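**Minutes — planning of the April open day, Trorkivora workshop**
February 8, 2024

Chair: Patricio Maldonado. Also present: the Brusholm school group contact and two persons from Salinas.

1. The minutes of the last meeting were read and accepted with no change.

2. Demonstration. The members went to the work area and looked at the sorting table.
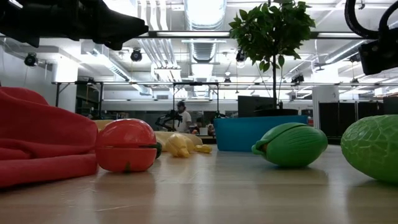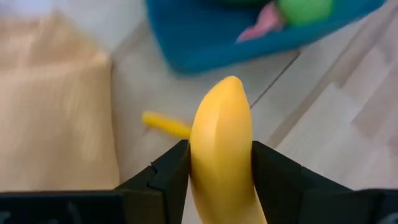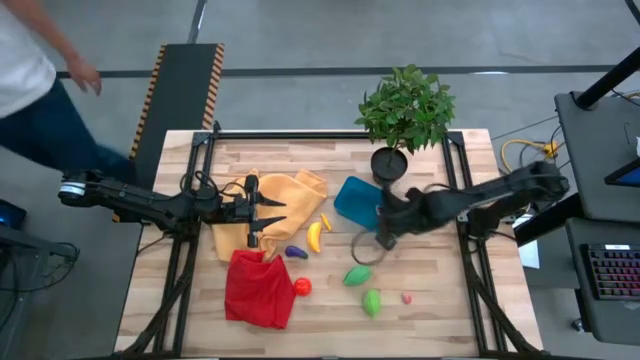
3. Visitors. Salinas expects nearly 200 guests, and 65 of them are pupils from Brusholm. It was agreed to make groups of 40 at most, and each group stays at the table for one demonstration only. The Brusholm contact asked if small children can guess the next object before the arm moves. Patricio found this good — the banana and the tomato are easy names also for the youngest. He will write the words on cards in two languages.

4. Safety. Guests stay outside of the floor tape when the arms are on. Salinas will bring a rope, and one person will stand at each end of it.

5. Budget. The offer from Jastuto for chairs and signs is 109 dollars. Accepted — Patricio will sign it.

6. Open point: who opens the side door in the morning. Moved to the next meeting.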